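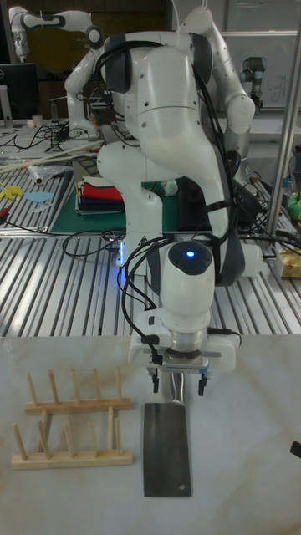
PLOVDALE, MARCH

Chapter 4
Knives, Racks and Work Surfaces

A cleaver is the heaviest blade most kitchens own. Its broad, rectangular face makes it easy to tell from a cook's knife, and many have a small round hole near one corner for hanging. In the photograph the blade is steel and the handle is silver-coloured metal. The two wooden racks on the marble-patterned top have upright pegs that hold plates on edge so air can pass between them.

This chapter deals with where such things are kept. Knives and plates need separate places — a blade should never stand in a plate rack. Section 4.1 covers hanging and drawer storage, and Section 4.2 covers racks. Read both before starting the kitchen plan on page 223.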